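The Long Job of Clearing Out a Showroom

The Patmont building has a loading dock at the back and a freight elevator that takes 5 minutes to come down. Anyone who has moved household goods through it learns to send up everything they need on the first trip: tape, cartons, blankets, markers, the broom.

In October the second floor was still a showroom for Melell, a home goods importer that sold vases, column stands, lamps and small decorative pieces to furniture stores. The lease was ending, and 400 items had to be sorted, wrapped and either shipped to the new space on Clerkaleck Road or sold off to the trade. The company gave itself four weeks. It took longer than that, mostly on account of the small things.

Large pieces are easy to plan for. A tall stand gets a blanket, two straps and a place against the wall of the truck. It can be checked off the list in one line. Small pieces eat up the day. They sit on shelves in groups that made sense to whoever arranged them, and once they come down the grouping is gone. A lid ends up with the wrong jar. A finial that belongs to a lamp goes into a box of loose ornaments and isn't missed until the lamp is unpacked.

Melell's answer was to work on the floor. Tables were tried first and given up, as things roll off tables. One area was swept and kept for sorting, and pieces were brought there a shelf at a time, with the ones that wouldn't stand up laid on their sides.
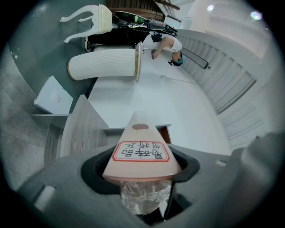
Sorting at floor level, with a labeled cone above crumpled clear plastic and a ribbed white piece with a gold-toned rim lying on its side.

Labels were the next problem. Stock that has come from several suppliers carries several kinds of label, and they don't always match the invoice. Some are in Chinese, some in English, and some have been covered by a price sticker from a sale long past. The rule was that no label came off during packing, even an ugly one. A peeled label leaves glue behind, and it often takes the only item number with it. Cleaning up could wait for the other end.

Plastic wrap was a matter of some disagreement. A piece still in its factory wrap looks ready to go, and it is tempting to drop it straight into a carton. Thin plastic keeps off dust and fingerprints – that's about all it does. Every wrapped piece got a layer of paper over the plastic and then padding around the widest part. Anything with a point went in with the point up and crushed paper above it.

Fluted and ribbed pieces need more care than smooth ones. The ridges are what touches the side of the box, and they chip before anything else does. Rims with a metallic finish scuff easily, so they were covered with soft tissue first and kept clear of tape.

The Chaudhry warehouse, which took the trade lots, wanted no more than 4 large pieces to a pallet and a list taped to two sides. That meant repacking 39 cartons that had already been sealed. It was slow work, and the lists turned up a few errors that would have been a nuisance later, including a pair of lamp bases headed for different buildings.

The last truck left the dock on 1 February 2021. The shelving stayed behind for the next tenant, along with a stack of flattened cartons and one moving blanket that was found behind the elevator door the following week.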